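Prastdale open day, January 30, 2026

Got in late, parking a nightmare. Tarek Rizk was already showing people round the parcel bench. Bag on the scale, weigh it, belt or bin. Simple job for a person. For two robot hands, less so, soft mailing bags flop about and the fingers dont like it.

Asked him when it does my laundry. Not soon, he said. Boxes fine, bags getting there, socks no. Jad Twal reckons 6 years. I'd say longer. Tea was good, went back for a secnod cup before the drive home.

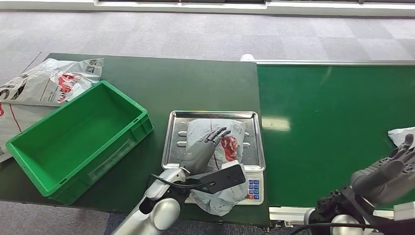
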